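About Kosell Model Works

Kosell builds, repairs and looks after ship models, and we love just about every kind of them! Harbor tugs, whaleboats, liners, fishing schooners, the odd dredger. Mansa Tetteh started the shop on Acheampong Street with one bench and a half-finished coastal steamer that had come to her in a fruit crate, and that steamer still sits in our front window (the rigging got done eventually).

There are five of us now. Mansa does hulls and plank repair. Bukola Ezeani handles rigging, down to the smallest deadeyes, and she'll happily talk rope with you for an hour. Seidu Asante draws plans, and Fuseini Akolgo paints and varnishes. Senyo Sulemana runs our archive and answers the phone, usually with a pencil behind his ear.

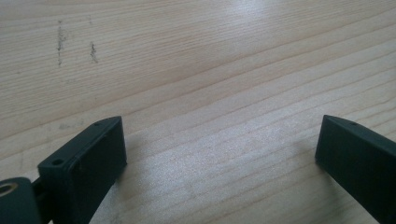

The archive is the part we get most excited about. It holds 549 sets of builders' plans, many of them from the old Parkamis yard, and we lend copies to schools, small museums and anyone building at home. If you're working on a Parkamis trawler, please write to us, we want to see it!

Most of our models are built at 1:60 or 1:200. Larger pieces go to our second room at Asov, where the doors are wide enough to get a finished case out again. We learned about doors the hard way, with a four-masted bark.

Every October we open both rooms to visitors from 2 p.m. Kids can try planking a practice hull, and Bukola teaches knots at the back bench. Bring your grandfather's model if it's been sitting in the attic, broken masts and all. We'd love to have a look at it.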